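Rotura Student Manipulation Challenge
Frequently Asked Questions
Last updated November 23, 2021

Entry and teams

Who can enter?
Any high school or community college team with a faculty advisor. Teams from the same school may enter separately, but they may not share a robot during a scoring block.

How large can a team be?
Up to 12 students. Only 3 may be inside the station line during a run: an operator, a safety lead and one more person of the team's choice. The safety lead holds the stop button and may not hold anything else.

Do we need our own hardware?
No. Teams in the Open Division bring their own arms and hands. Teams in the Shared Division use the two-arm stations at the Pomanville site and submit code only. The rules for scoring are the same in both divisions, but the results are listed separately.

What does it cost?
The entry fee is $143 per team. It covers one practice block and all scoring blocks. Extra practice blocks are assigned by request after the schedule is posted. There is no charge for them, but a team that misses one without notice goes to the end of the list.

Software

Which software do Shared Division teams use?
All stations run the Jilleck control package. The current release and its install notes are on the downloads page. Code written for last year's release will load, but the wrist limits have changed and old joint targets may be refused. Check the log for refused targets before you submit.

Can we use a trained policy instead of scripted motion?
Yes. Scripted motion, trained policies and mixed methods are all allowed and are scored the same way. If you use a trained policy, include the weights in your submission. The station computers have no network access during a run.

How large can a submission be?
500 MB, compressed. This includes weights, configuration files and any calibration data. Do not include training data.

Is teleoperation allowed?
In practice blocks, yes. In scoring blocks, no. Teams may record teleoperated demonstrations during practice and take the recordings home.

Tasks and scoring

What are the tasks?
There are three table tasks: Place, Sort and Discard. Place and Sort use the standard block set. Discard uses one piece of fruit and a small bin with a hinged lid. The task sheets give starting positions and the time limit for each run.

Does the bin lid start open or closed?
The team chooses before the run and tells the judge. A closed start is worth more points. If the lid falls shut during a run that began open, the run continues and the robot may reopen it.

Do we have to use both hands?
Only for a closed start in Discard. In all other cases the second arm may stay parked or hover, provided that it does not touch the table. Contact between the two hands is not a foul unless it trips the force limit.

What counts as a drop?
The object leaves the hand and comes to rest anywhere other than the target. A bounce off the rim that ends inside the bin is scored as a success. A bounce off the rim that ends on the floor stops the run.

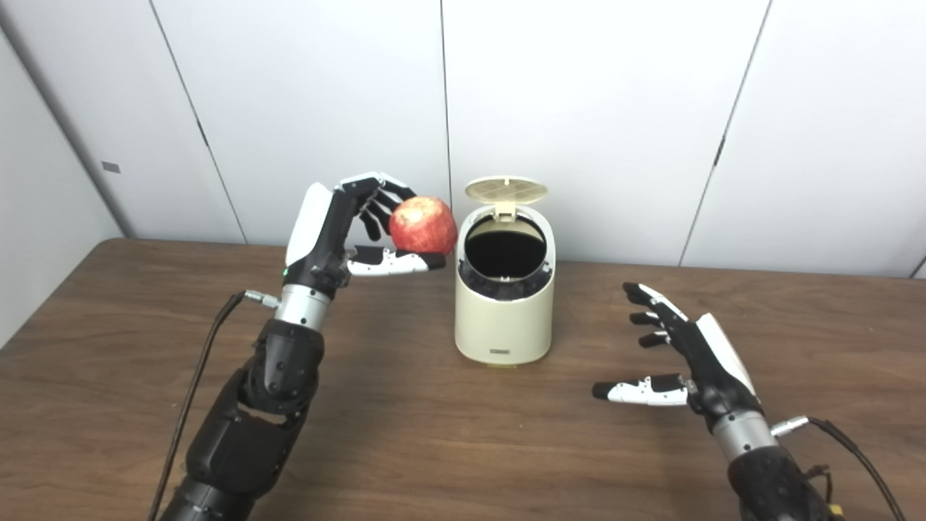
How is a tie broken?
Total run time over all scored attempts decides it, with the lower time ranked first. If the times are also equal, the teams each make one additional Discard run from a closed start.

Can we appeal a score?
Yes, before the next team's run begins. The advisor fills out the form at the judges' table. Station logs are used for all appeals. Team video is not accepted.

Schedule and site

When is the event?
Scoring blocks are held in March. Dates for each division are sent to advisors with the practice schedule.

Where do we check in?
Room 488, Sopacua Building, Pomanville. Bring the signed safety form for each student. Students without a form may watch from outside the station line.

Can we leave equipment overnight?
Open Division teams may leave arms and controllers in the room once they are powered down and tagged. Batteries must go home with the team.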